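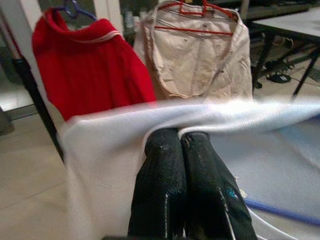 Shrinkage and dimensional change in household textiles
Speaker notes, Brorwood laundering workshop, June 26, 2023

Slide 1 — Title
Introduce self. Credit Tekle Ambaye for the wash data and Damilola Aliyu for the measuring templates. Handout has the full tables, so people needn't copy numbers down.

Slide 2 — Terms
Relaxation shrinkage: strain put in during weaving, knitting and finishing comes out when the fabric gets wet. Mostly done after the first few washes.
Progressive shrinkage: carries on wash after wash. Mainly wool felting, some loose cotton knits in the tumble dryer.
Growth: negative shrinkage. Report it with a plus sign. Last year's group mixed the signs up and we lost half the discussion to it.

Slide 3 — Why cotton moves
Fibre swells across its width when it takes up water. Yarn gets fatter, so the crossing yarn has a longer path to travel over it. Length has to come from somewhere and the cloth pulls in. On drying the yarn thins again but the cloth does not go all the way back. Draw the crimp diagram on the whiteboard, the slide version is too small to read from the back.

Slide 4 — Terry and other pile fabrics
Ground weave shrinks, pile does not shrink with it in any useful sense. Result is a denser face and a heavier towel per square metre. Header bars shrink at a different rate from the body, hence the wavy ends. Pass around the Hedlund sample, washed and unwashed halves.

Slide 5 — Method
Condition samples flat for 4 hours before marking. Mark with thread, not pen. Three pairs of marks in each direction, well clear of the hems. Wash at 30 degrees, line dry or tumble according to the sheet, condition again, measure without smoothing the cloth out by hand. Smoothing is the largest source of operator error we have found.
Change = (after − before) / before × 100. Average the pairs, keep length and width separate.

Slide 6 — Results
84 samples in the March run. Two were dropped for lost marks. Lengthwise change was larger than widthwise in almost every woven. Knits went the other way often enough that I would not state a rule.
Tumble drying: difference shows up late in the cycle, when the cloth is nearly dry and still being knocked about. Pause here for questions on load size.

Slide 7 — Hanging
A wet knit hung from one edge carries its own water weight. Expect growth in length and loss in width. Fold over the line at the middle or dry flat. The Flikamell sheets show this well, see handout page 2.

Slide 8 — Open items
Sirkesov blends not yet tested past the fifth wash.
Detergent held constant throughout, so no comment on softeners.
Template corners wear — check against the steel rule before each session.

If short of time, skip slide 7 and go straight to the bench work.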